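Back home, and a few words about the curfew

January 8, 2017

So I finally have decent internet again and a kitchen that's mine, and a bunch of you have been asking what it was like being in Clutgate while all of that was going on. I've put off writing this because my part in it was so small. I was a visitor who got stuck indoors. People who live there lost shops and, in two cases, family.

The short version, if you missed the news (most papers over here gave it one paragraph): there was a fight outside the bus station over a land case, it got turned into a thing about religion overnight, and by the next evening there were crowds on the Wivness road setting fire to storefronts. The police called a curfew for the whole district. Seven nights, it lasted. The first official count was 547 people detained, and then the next morning the radio said 575 and never explained the difference.

I was staying with Ximeng Cai, who I've known since college and who has been teaching out there since July. Her apartment is on the third floor over a pharmacy, and the pharmacist kept coming up the stairs to tell us what he'd heard. Half of it was wrong! The bridge had been blown up (it hadn't), the army was coming in from Umora (they were, but two days later). I don't blame him. The phones were down and everybody was passing along whatever they had.

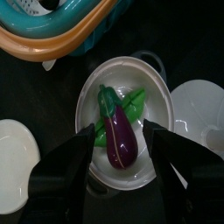
What I remember most is how boring the days were, and then how quickly that would change. We'd be playing cards, and there would be shouting from somewhere over by the Tan market, and we'd turn off the lights and sit on the hallway floor until it moved away. Ximeng was a lot calmer than me. She had a bag packed by the door and a list of her students' addresses in her coat pocket, and as soon as they lifted the curfew for a couple of hours in the mornings she was out knocking on doors.

The school opened its gym to families who couldn't go home. Some 70 people were sleeping in there by the end, from both sides of the whole mess, and I helped carry blankets for one morning before I was told very politely that I was in the way.

I got a seat on a bus out the day after the curfew ended. The Wivness road was open but slow - checkpoints, burned tires, a man already repainting his shop sign. Ximeng stayed. She says classes are back on and attendance is okay, though a few desks are still empty and she's trying to find out where those kids went.

I'll post the address for the school's relief fund once she sends it to me.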